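Trelteck Two-Arm Picker: Frequently Asked Questions

Compiled for Lirbridge rental customers by Montserrat Figueroa. Last revised 08/01/2026.

What am I renting, exactly?

A two-armed robot with a hand on each arm, a charger, a tablet, and a binder. The robot takes parts out of a bin and puts them in trays, or takes them out of trays and puts them in a bin. People ask if it can also do a third thing. See "Can it do a third thing?"

How long is the rental?

Six weeks minimum. Shorter rentals were tried in February and consisted mostly of delivery.

Who sets it up?

Valeriano Pastor or Neusa Nogueira comes out for 2 days. The first day is for the robot and the second is for your staff, who usually take longer. Please have somebody present who knows the job well enough to explain it. Last year one customer sent a person from a different building, and the robot was taught to fill the trays back to front. It was very good at it.

Do I have to rearrange my shop?

A little. It needs level floor, a table at the height given on page 4 of the binder, and enough clearance that both arms can swing out without meeting a shelf. Low-pile carpet is fine. Rugs are a separate conversation, and a short one.

How fast is it?

Slower than your best person and faster than your best person at ten to five. At our Plesach shop it placed 1,906 parts on its longest run without anyone stepping in. The run ended when the parts did.

Is that the number I should expect?

No. That was our shop, our parts, and Demetrio Sarmiento hovering. Plan on stopping to sort something out several times in the first week. Keep a note of what went wrong each time, and send us the note instead of a summary of your feelings about it. We do read both.

What can it pick up?

Things that fit in the hand and hold their shape. It does well with molded pieces, small boxes, and metal parts with some thickness to them. It does badly with plastic bags, anything oily, and thin flat parts lying on a smooth surface, which it will push around with great patience. If your parts are thin and flat, stand them up in a rack before you call us.

Can it do a third thing?

It can be taught one. Teaching is billed as an extra visit. Patricio Ortuño handles these and will ask you for a video of a person doing the job from start to finish, at normal speed, without narration.

Do I need special bins?

You can use your own. Open-topped ones with stiff sides work best. Cardboard boxes inside a bin are allowed, but cut the flaps off or tape them down, or the fingers will find them.

What does it look like on the job?
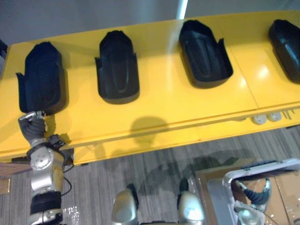
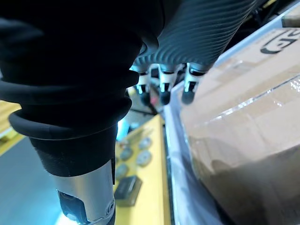
Can I leave it running overnight?

You can, and the contract doesn't forbid it. We would wait until week three. Both emergency stops must be within reach of a human being, and the contract is fairly specific that the human being should be in the room.

What does it cost?

The weekly rate depends on the length of the rental, so ask for the current sheet. There is a deposit of $3,000, returned when the robot comes back with the same number of fingers it left with.

What if it breaks?

Call the number inside the binder's front cover. Finger covers and fingertips are wear items and we replace them free. Wrist damage is charged at cost. Do not use the repair video that is going around. It was made for the old Alcaraz hand, and the screws go the other way.

My staff have given it a name. Is that a problem?

Not for us. Please use the serial number when you call, though. We currently have four Steves.

How do I return it?

Park both arms using the Home button on the tablet, wait for the tone, and switch it off at the base. Pack the charger. Check the bottoms of your bins for our parts and the bottom of our crate for yours. The binder comes back too, including page 4, which customers tend to keep.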